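阅读时间：8 分钟

课程项目报告：室内移动机器人过门行为规范（第二稿）
小组：Colton Ouellet、Annick Vachon、Audrey-Anne Beaudoin
指导：Dirk Schwerdtfeger
2023年5月25日

先说范围。原计划写"室内服务机器人安全规范"，太大了，第一次组会就被 Dirk 砍掉。现在只写过门：双开门、单开门、门后接走廊。电梯不管，自动门不管，楼梯不管。

平台是 Jondonero 仿真环境，底盘模型用 Skerero 的差速底盘，导航栈是上学期留下来的，改了一点参数。没有上实机。所以下面凡是写"应当"的地方，都是我们读标准加上仿真里试出来的看法，不等于实机验证过。这一点答辩时被问过，写在前面。

一、为什么要单独写过门

读的材料主要是 ISO 13482（个人护理机器人）和 ISO 12100（风险评估的一般方法）。前者讲了很多危险源，碰撞、夹伤、稳定性都有，但没有一份可以直接照抄的"过门流程"。对学生项目来说不好落地。Annick 的意见是：先按 12100 的思路列危险，再给每条危险配一条行为规则，规则必须能写成测试。写不成测试的先放附录。

列出来的主要危险：
- 门扇被底盘碰到后摆动，夹到门边的人
- 门洞另一侧有人走出来，传感器被门扇挡住看不见
- 机器人停在门洞正中间，堵住疏散路线
- 地毯上轮子打滑，里程计漂，对不准门洞

最后一条一开始没列，是跑了几轮才加的。

二、规则草案

R1 进门前停一次。在门洞外停稳，确认门扇位置，再走。门扇位置不明就不走。

R2 门洞内不许停。进去之前要确认另一侧有足够空间让整个底盘出来。没有就在外面等。唯一例外是急停，急停永远优先，任何规则不得屏蔽急停。

R3 门洞内限速。具体数值见参数表，默认取走廊速度的一半。Colton 想取更低，争了一次，最后写成"不高于一半"，由部署方再往下调。

R4 人优先。门洞任一侧检测到人，机器人退让，不抢。退让的意思是让出通行宽度，不是原地停着。

R5 不主动推门。本项目底盘没有机械臂，推门只能靠车身，一律禁止。门半开且净宽不够，上报，等人处理。

R6 每次过门记日志：进入时间、离开时间、最小间距、有没有触发限速或急停。没日志的试验不算数。这条看着啰嗦，后来查问题全靠它。

三、测试场景怎么搭

场景按住宅布局搭，房间通过双开门接一段短走廊，走廊尽头再有一个门。选双开门是因为两扇门都敞开时，门扇本身变成障碍物，而且地图里往往没有（地图一般按关门或者按门洞画的）。地面铺地毯纹理，打滑系数单独设。

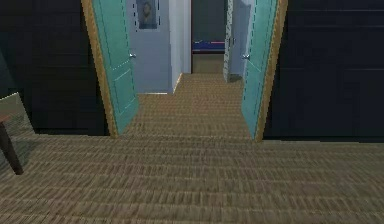 每个场景开跑前按清单过一遍：门扇角度、地毯摩擦参数、家具位置、起点朝向、随机种子。五项都要写进日志头。前期有一批数据没写种子，复现不了，全部作废重跑，浪费了两个晚上。教训：清单放在启动脚本里，不填不让跑。

总共跑了 129 次。其中正式对比是两组，基线 50 次，加规则 50 次；其余是调参和作废的，不进统计。两组用同一批种子。

四、结果

基线组的问题集中在两处。一是擦门扇，二是在门洞里停下来重新规划路径，堵着不动。加规则组里，门洞内停留没有再出现，擦门扇还有 4 次，都在摩擦参数调低的场景里。查日志，底盘在 R1 停稳之后定位已经偏了，自己不知道。也就是说 R1 只检查了门，没检查自己。

于是补了 R1b：停稳后同时检查定位置信度，低于阈值则原地重定位，重定位失败则退回上报。R1b 还没有做完整对比，只试跑过，数据不够，不写结论。

代价是慢。加规则后过一次门的时间明显变长，主要花在 R1 的停顿和 R4 的退让上。Audrey-Anne 认为对住宅场景可以接受，Colton 认为送餐类任务会有意见。没有统一，两种看法都保留。

五、外部意见

把草案发给 Charbonneau 那边的 Reginald Alcantara 看过，他做现场部署。回了几条，摘要：

1. R4 要写清楚"检测到人"是哪个传感器说的算。多传感器结论不一致时，按有人处理。已采纳。
2. R2 要考虑人跟在机器人后面的情况，突然停在门外会被撞。已采纳一半，加了减速提示灯，声音提示没加，怕吵。
3. 规则要有版本号，现场的人得知道机器上跑的是哪一版。已采纳。

他还建议参考 Prindano 的部署手册格式，把规则、参数、测试三样放在同一页。附录 B 就是照这个改的，排版还没弄好，见谅。

六、没做完的

- 实机。最大的缺口。
- 人的模型太简单，只会走直线，不会犹豫，也不会回头拿东西。R4 的测试因此偏乐观。
- 玻璃门、镜子，完全没碰。
- 宠物和小孩，风险评估里列了，测试里没有。
- 参数表里有两个阈值是拍脑袋定的，已标黄，下一稿要补依居。

七、给下一组的建议

规则先写少一点，每条配一个会失败的测试。先看到它失败，再去改代码。我们前半段是反过来的，代码写完了才补测试，补出来的测试全绿，什么也说明不了。

仿真里的通过率不要写进对外材料，除非旁边写明是仿真。Dirk 在这点上很严，初稿因为漏写被退回来一次。

门扇角度一定要随机。我们一开始只测全开，后来加了半开，R5 才第一次被触发，而且触发时上报消息格式是错的，谁都没收到。

代码和日志在组里的共享盘，october 之前不会删。附录 A 风险表，附录 B 规则与参数，附录 C 日志字段说明。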